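# Skirinia — notes on a hand-held gripper I'm building at the Plorside workshop

Second proper go at this README, as the first one was mostly swearing about screws.

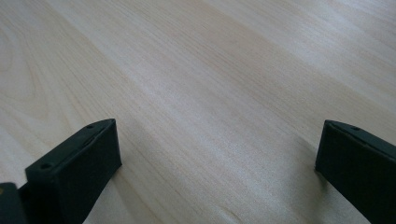
So, what's in the repo: the drawings for the fingers, the parts list, a small script that sorts my recordings into folders, and a set of short clips filmed while I squeeze the handle and try to pick things up. I'd like to put the same fingers on a little arm one day (the arm is called Allier, and at the moment it's a drawer full of motors), so I want the clips to look like what the arm would see.

## What you need

- the `fingers` folder, printed twice, once mirrored
- 4 long screws and 8 short ones — buy spares, they roll
- a spring that's softer than you think you want
- something flat to work on

I went through three springs before I got one that didn't make my thumb ache after 5 minutes. If yours came out of a biro it's too weak, sorry!

## Layout

```
skirinia/
 fingers/
 handle/
 clips/
 sort_clips.py
```

`handle/` is a mess. There are two versions in there and `handle_b` is the one that fits. I keep meaning to delete the other but it has the nicer curve on the back, and I might still steal it.

## The clips

There are 20 in this release, all done by me on the bench at Plorside. They're short, and in a fair few of them I miss. I've left the misses in, so please don't open an issue about it. No sound, and no labels yet apart from the folder names.

To sort your own:

```
python sort_clips.py --in raw --out clips
```

It'll complain if the output folder doesn't exist. Make the folder and run it again.

## Known niggles

- The handle creaks. Candle wax helps for a bit.
- `sort_clips.py` gets muddled by spaces in file names.
- Eynon (the wrist joint, named after nothing in particular) isn't in here yet — I've redrawn it twice and it still binds when you twist it.

## Changes

10/3/22 — new finger drawings, clips added, parts list fixed.

Next up is Eynon, which I'm hoping to have in by April. If you build one before then, tell me which spring you used!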